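Grellemthorpe laundry-share scheme to open second folding room

Free wash-and-fold sessions for households without a machine at home will run twice as often from January, when the Dosora Linen Project opens a second room in Grellemthorpe.

The project lends, washes and mends tea towels, sheets and table linen. Last year 615 households used it, and 766 bundles went out from the first room on Jonerard Street. The new room is two doors along and has work tables, drying rails and shelves for finished bundles.

Checked cloths are among the items borrowed most, chiefly for lunch clubs and street parties. They are shaken out and pulled straight over a table before folding, so that the lines of the check can be used as a guide for the edges.
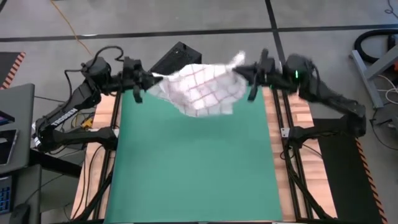 By Greer Haldane, Dosora Linen Project
Checked cloth in red and white, held out over a green mat

Sessions will be held every Friday until 7 pm. People can bring their own washing or borrow from the shelves, and there is no charge for either. Each household may take 2 bundles at a time.

"Most people who come in want clean sheets and somewhere flat to fold them," said Miroslava Semeniuk, who manages the project. "The old room was too small for that on a busy evening - we had bundles stacked on the stairs."

Repairs will stay at Jonerard Street. Torn or stained linen can be left there during opening hours.

Fitting out the new room was paid for by the Vincze Fund.

ENDS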